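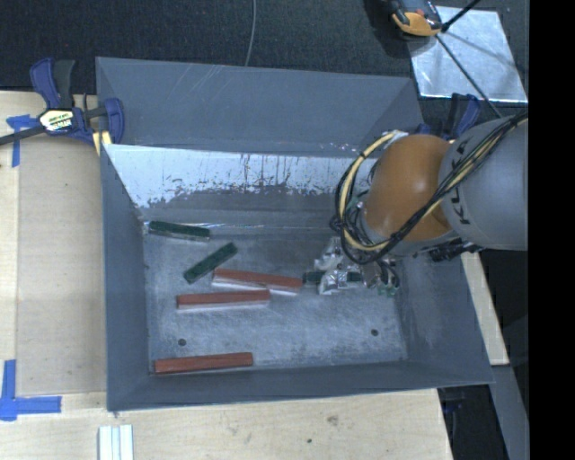 June 16, 2022

Print | E-mail

I have been meaning to write about the tidy-up for weeks now, and every time I sit down with a cup of tea somebody rings, or the cat wants in, so do forgive me if this one rambles a bit (you are all used to it by now!).

We moved to Clonbridge in October, and I brought 42 boxes with me, most of them marked "misc" in my own dreadful handwriting. I had meant to open them all by Christmas. Well! Christmas went, and Easter went, and I was still walking sideways down the hall to get to the bathroom.

What got me going in the end was a chat with my neighbour Panagiotis Halilović, who told me he sorts for 45 minutes after breakfast and then stops, even if he's halfway through a drawer. I thought that sounded daft, but I set the kitchen timer and had a go, and do you know, I've kept it up ever since. Old letters in one pile, buttons and bits of ribbon in another, and a third pile for things I can't decide on, which I'm afraid is by far the tallest.

I'm down to five boxes, and I found my mother's recipe for plum jam tucked inside a road atlas, after years of being sure my sister in Sombridge had it. She has been told. It calls for 300 grams of sugar, which seems very little to me, so I shall try it when the plums are ready and let you know how it sets.

Print this post | E-mail this to a friend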